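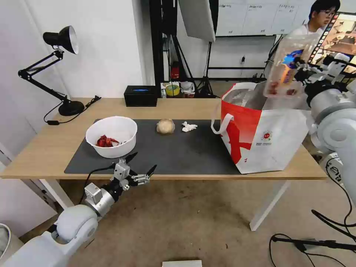 Weekend Grocery Packer, Drumby
Part-time, permanent

Farbridge Foods is looking for a part-time packer to join the home delivery team at our Drumby shop. You will pick and pack customer orders on Saturday and Sunday mornings and help load the vans before they leave.

Hours: 15 a week. Shifts start at 6 am. Extra hours are often available in April and over bank holidays.

The work
Picking orders from the shop floor and the cold room
Checking dates and replacing damaged items
Packing bags so that bread, fruit and eggs travel on top
Labelling bags and stacking them by delivery round
Telling the shift leader about anything out of stock
Keeping the packing area clean

What we ask for
You need to be able to read an order sheet, stand for most of a shift and lift up to 10 kg. Shop or warehouse experience is useful but not required. Food hygiene training is given in your first week and is paid. Applicants must be 18 or over.

What you get
Staff discount after 2 months
Free parking behind the shop
27 days' holiday a year, pro rata, including bank holidays
Work shoes and a fleece for the cold room

The first bus from Piras Road does not reach Drumby until 6.40 on Sundays, so please check that you can get here.

How to apply
Fill in a form at the customer service desk or send a CV through the jobs page, marked "Drumby packer". Closing date: Fri 17 March. Interviews will be held at the shop. If you applied for the evening job last autumn you are welcome to apply again.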